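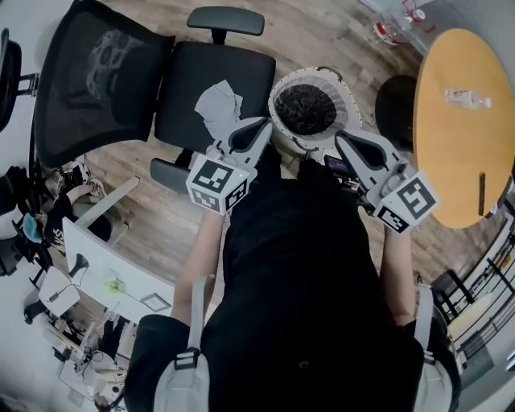

제목: 핸드헬드 그리퍼 궤적, 마커 큐브만 믿고 학습에 넣어도 됩니까

게시판: 소프트웨어 > 인지/제어

글쓴이: 회색너트

Plamura 파이프라인으로 양손 그리퍼 데이터를 모으고 있습니다. 헤드캠은 어안이고, 그리퍼마다 흰 큐브에 흑백 마커가 여러 면 붙어 있습니다. 헤드캠에서 마커를 잡아 6자유도 포즈를 뽑고, 그걸 그대로 정책의 액션 라벨로 씁니다. 문서에는 "별도 보정 없이 사용 가능"이라고 적혀 있는데 저는 이 문장을 안 믿습니다.

지금까지 에피소드 416개를 돌렸고, 재생해 보면 손목 회전이 한두 프레임 동안 뒤집혔다가 돌아오는 구간이 자주 나옵니다. 사람 손목이 그렇게 돌 리가 없죠. 저역통과 필터를 걸면 그래프는 예뻐지는데, 잘못된 값을 뭉개서 옆 프레임에 나눠 준 것 같아서 찜찜합니다.

다들 이 상태로 학습에 넣으시나요? 아니면 뭔가 거르고 계신가요?

댓글

야근하는칼만
뒤집히는 건 평면 마커 포즈 모호성일 가능성이 큽니다. 한 면만 보일 때 해가 두 개 나오고, 재투영 오차 차이가 작으면 솔버가 왔다 갔다 합니다. 면마다 따로 풀지 말고 보이는 면의 코너를 한꺼번에 넣어서 큐브 전체를 강체로 푸세요. 올리신 사진에서는 윗면이랑 옆면이 같이 보이니까 그런 프레임은 그걸로 대부분 잡힐 겁니다.

회색너트
강체로 푼다고 문서에 써 있긴 합니다. 코드를 보니 면별로 풀고 나서 평균을 내더군요. 쿼터니언을 성분별로 평균 냅니다. 부호 정렬도 없이요.

야근하는칼만
아... 그럼 필터 얘기하기 전에 그것부터 고치셔야죠.

마루바닥
저는 좀 다르게 봅니다. 지난 프로젝트에서 같은 툴로 에피소드 1632개를 모아서 별다른 처리 없이 학습시켰고 정책 잘 나왔습니다. 몇 프레임 튀는 건 액션 청크로 예측하면 묻힙니다. 라벨을 0.1밀리까지 따지는 사이에 데이터를 더 모으는 게 낫습니다.

회색너트
"잘 나왔다"의 기준이 궁금합니다. 어떤 작업이었고 성공률은 어떻게 재셨나요?

마루바닥
천 집어서 통에 넣는 작업이었습니다. 성공률은 제가 옆에서 보고 판단했고요.

토크부족
천은 대충 집어도 집히잖아요. 라벨이 2센티 틀어져도 성공하는 작업으로 라벨 품질을 논하면 안 됩니다. 펜 집기나 뚜껑 돌리기로 해 보시면 금방 차이 납니다. 저희는 병뚜껑에서 다 무너졌어요.

마루바닥
그건 인정합니다. 다만 글쓴분 작업이 뭔지도 아직 안 나왔는데 다들 최악의 경우부터 가정하시는 것 같아서요.

회색너트
제가 빠뜨렸네요. 둘 다 할 계획입니다. 천 정리가 먼저고 그다음이 펜처럼 가는 물건입니다.

수요없는공급
어안 왜곡 모델은 뭘 쓰세요? 저는 그쪽이 더 의심됩니다. 핀홀에 방사 왜곡 몇 항 붙인 모델을 쓰면 가운데는 멀쩡하고 외곽에서 포즈가 밀립니다. 의자랑 가구가 바깥으로 저렇게 눕는 렌즈면 외곽 오차가 작을 리 없어요. 팔을 옆으로 벌리는 동작에서만 오차가 커지는지 확인해 보세요.

회색너트
기본 설정 그대로였습니다. 방금 열어 보니 캘리브레이션 파일에 왜곡 계수가 다섯 개 들어 있네요. 어안 모델이 아닙니다.

수요없는공급
범인 하나 나왔네요. 어안 모델로 다시 캘리브레이션하시고, 체커보드를 가운데서만 흔들지 말고 화각 가장자리까지 밀어 넣으세요. 재투영 오차도 전체 평균 말고 구역별로 보셔야 합니다. 평균은 가운데 점들이 다 좋게 만들어 줍니다.

Suleiman Igwe
번역기로 씁니다. 어색하면 미안합니다. Malton에서 비슷한 시스템을 운영합니다. 한 가지 질문이 있습니다. 카메라가 머리에 있으면 카메라도 움직입니다. 마커 포즈는 카메라 기준인데, 카메라 자신의 포즈는 어디서 얻습니까? 우리 팀에서는 그리퍼보다 머리 궤적의 오차가 더 컸습니다.

회색너트
시각 관성 오도메트리로 얻습니다. 드리프트는 따로 재 본 적이 없습니다. 사람이 고개를 숙이고 손만 보면 화면에서 움직이는 팔과 몸통이 차지하는 비율이 꽤 되는데, 그 위에서 잡힌 특징점을 걸러 내는지도 모르겠습니다.

Suleiman Igwe
팔과 몸통에 마스크를 씌우십시오. 우리는 고정 마스크로 시작했고 그것만으로도 차이가 있었습니다. 그리고 두 그리퍼 사이의 상대 포즈는 카메라 포즈가 없어도 계산됩니다. 두 큐브가 같은 프레임에 보일 때 이것을 검산에 사용할 수 있습니다.

토크부족
상대 포즈 검산 좋네요. 지그에 그리퍼 두 개를 고정해 놓고 머리만 이리저리 돌리면서 찍으면 상대 포즈는 상수여야 하니까, 흔들리는 만큼이 그대로 오차입니다. 돈도 안 듭니다.

야근하는칼만
다만 그 테스트는 정지 상태라 모션 블러랑 시간 동기 오차는 안 잡힙니다. 그리퍼 벌림 폭은 따로 로깅하시나요? 영상 타임스탬프와 어긋나면 잡기 전에 닫는 정책이 나옵니다. 이건 큐브를 아무리 잘 풀어도 해결이 안 돼요.

회색너트
벌림 폭은 별도 로그입니다. 동기화는 수신 시각 기준이고요. 쓰면서 보니 이것도 좋은 답은 아니네요.

Plirkmont유저
그냥 Plirkmont로 갈아타세요. 거기는 다 됩니다.

토크부족
"다 된다"에 근거 있습니까? 거기도 공개한 수치는 자체 시연 영상뿐이던데요.

Plirkmont유저
저는 문제없이 썼습니다.

토크부족
네, 마루바닥님도 문제없이 쓰셨습니다.

마루바닥
저는 왜 끌어들이시죠 ㅋㅋ 저도 쿼터니언 평균 얘기 보고 제 데이터 다시 열어 보는 중입니다. 몇 개 튀는 게 있긴 하네요. 그래도 학습이 된 건 된 거고, 고친 라벨로 다시 돌려서 차이가 나야 저는 의견을 바꿀 겁니다.

회색너트
그 비교가 제일 궁금합니다. 같은 에피소드, 같은 시드로 라벨만 바꿔서 돌리면 되니까요. 저도 하겠습니다.

회색너트 (추가)
중간 보고입니다. 어안 모델로 다시 캘리브레이션하고 큐브를 강체로 한 번에 풀게 바꿨습니다. 필터는 전부 껐습니다. 한 세션에서 회전이 튀는 프레임으로 잡힌 게 원래 888개였는데 지금은 한 자릿수입니다. 남은 건 큐브가 한 면만 보이는 구간이라 보간하지 않고 무효로 표시했습니다. 지그 테스트는 아직이고, 머리 궤적 쪽은 손도 못 댔습니다.

정책 성능이 좋아졌는지는 모릅니다. 튀는 프레임이 줄었다는 것과 라벨이 맞다는 것은 별개라서, 외부 트래킹과 대조하기 전까지는 제목의 질문을 그대로 열어 두겠습니다.

수요없는공급
구역별 재투영 오차 나오면 같이 올려 주세요. 가장자리 값만이라도요.

야근하는칼만
쿼터니언 평균 부분은 패치 보내실 거죠? 안 보내시면 제가 보냅니다.

회색너트
테스트 코드 붙여서 오늘 밤에 올리겠습니다.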